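Dye room notebook, 2018-11-16

Gray all day and the north windows no help, so I did my color judging at the doorway with the skeins held out in front of me like somebody trying to sell a fish. I will look at them again when we get a bright morning and add a note if I change my mind.

Picking up from the last entry, which ended with the pit pot going on the back burner and me going home. It had been simmering very low and then sat covered overnight, and when I lifted the lid this morning the liquor was the color of strong black tea with a good bit of red in it. I was so pleased. The earlier pit pot (the one I boiled too hard while I was on the phone) went straight to brown and stayed there, and I had half convinced myself that the pinks people talk about were all down to better water than ours. Well, the water is the same water. I think it was the heat. Keep it under a simmer, just a shiver on the surface, and go do something else.

For anyone coming to this cold, the question we are trying to answer is a small one. Do the skins and the stones of avocados give different enough color on wool that it is worth the bother of keeping them in separate bags in the freezer? The freezer is very full and I have been asked, kindly, more than once, whether all those bags have to be in there.

Fiber is the Hutapea worsted in the undyed cream, the same lot we used for the onion skins. I weighed out 100 g skeins and tied them loosely in figure eights with cotton, and this time I remembered to make the ties loose enough! The tight white bands on the onion batch were entirely my fault and I still wince when I see them on the sample board. Scoured in hot water with a little of the Skiken wool wash, cooled slowly in the same pot, rinsed, rolled in a towel. The wash leaves less of a smell than the old stuff and it rinses out quicker, so I'd vote for ordering it again.

No mordant on the first set. Avocado has plenty of tannin in it and the books all say you can go without, and I wanted to see what it does by itself before I started fiddling. The second set got alum at our usual strength, from the tub on the low shelf, which is getting down toward the bottom. Please put alum on the December list, and please get the kind in the wide tub and not the bag that splits.

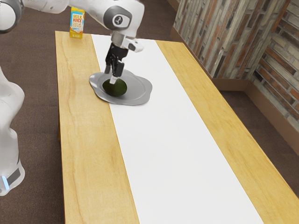 Avocado, dark green skin, on the wavy-edged silver plate.

A word on the skins, which are where most of the work is. They need scraping much more carefully than I used to do it. Any green flesh left on the inside goes into the pot as a kind of greasy scum, and it clings to the wool, and then you are picking bits out of a skein for the rest of the afternoon and muttering. What works best for me is an old teaspoon with a thin edge, used while the skins are still fresh. If they have been frozen with the flesh on, let them thaw all the way and then rub them under the tap with your thumb. It comes off in one soft layer and it is oddly satisfying. Then tear them up small. I tried cutting them with the kitchen shears and tearing is quicker.

The stones want a scrub and nothing more, and then they can go in whole. I know some of us prefer to chop them, and I did chop half of this lot to be fair about it, but a fresh stone is slippery and I don't love having a big knife skidding around near my fingers. The chopped half gave up its color faster and that is about all I can say for it. By evening I could not have told you which jar was which without the labels. Whole stones from now on, unless somebody feels strongly.

Amounts, so I can find them again. Skins pot: 800 g of scraped skins, damp weight, in the large steel pot with enough water to cover them by a hand's width. Stones pot: the same weight of stones, in the other steel pot with the dented lid. I added a pinch of washing soda to each one to wake up the red and stirred it in well before the wool went anywhere near it. Wool does not like soda, so I let a little vinegar into the pots just before the skeins, a splash at a time, testing with the paper strips until they stopped looking so blue. The color of the liquor dropped back a shade when I did it, and I had a bad moment, but it did come up nicely on the fiber all the same.

Both pots were strained through the Gruder cloth, doubled. Do strain twice. The first pass catches the big pieces and the second catches a fine reddish silt you don't notice until it has settled into the plies.
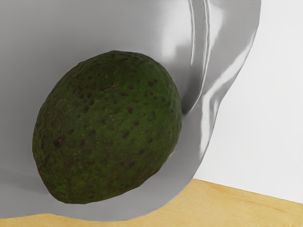
Skeins went in wetted out and came up slowly to a warm bath, warm enough that I could still keep a gloved hand in it for a moment, and stayed there 2 hours with a gentle push under the surface whenever I walked past. I did not stir. Stirring is how we got the felted lump that now lives under the leg of the wobbly bench. Then heat off, lid on, and left alone to cool in the bath. I had meant to pull a first skein out at lunch for comparison but I got to talking at the door and the time went by, so there is no early pull from either pot. Sorry about that. It would have been useful.

Now the results, such as they are. The stones without mordant came out a soft, dusty pink with some tan in it, like the inside of an old teacup, and I am delighted with it. The skins without mordant are warmer and browner, closer to a pale brick, and noticeably stronger. The alum set is brighter in both pots but it leans toward peach, and I find I don't care for the stones with alum as much as I expected to. It loses that dusty look, which to my eye was the whole charm of the thing. Other people may feel differently and the skeins are on the drying rail with their tags on, so go and have a look and write underneath.

So yes, there is a real difference, and yes, I am going to go on asking for separate bags in the freezer. I will try to be neat about it. I've moved the stones to the bottom drawer and squashed the skins flat so they stack.

I dipped the end of one spare length from each pot in iron water, just a weak one, in and out. Pink from the stones turned to a lovely cool gray with a bit of purple to it, and the skins went to something like wet slate. The change happens very fast, so have the rinse bucket right beside you. Iron jar is back on its own shelf with its own spoon, and please, please keep that spoon away from the other pots. A trace of it will sadden everything and you'll spend a week wondering what you did.

Rinsing took longer than I would like. The skins set was still letting go of color after several changes of water, more so than the stones, and I want to see how it does after a proper wash once it has rested a few days. I wouldn't sell any of it or give it away before that. There is a light test started as well - short lengths wound on card, half covered with foil, and taped up inside the south window next to the onion and the walnut. The walnut still looks exactly as it did when it went up. The onion, poor thing, has faded badly.

Both exhaust baths are saved in lidded buckets. I think there is plenty left in the skins for a second, paler skein, and I'd like to try a bit of the linen from the Trolar mill in the stones, although linen will want a longer scour than the wool had and I haven't the patience for it today. The buckets will keep a few days in the cold end of the room. If they start to grow anything, skim it off and use them anyway.

Tag numbers run up to 9, in pencil on the cotton tape, and the matching snips are stapled inside the back cover of this book. I ran out of staples partway through, so the last ones are held on with a pin. Mind your fingers.

Still to do: wash test on the skins set, scour the linen, find the other dented lid, scrub the ring off the inside of the big steel pot. I started on the ring with baking soda and a rag and got maybe a third of the way around before my wrist gave out. The rag is a very nice pink.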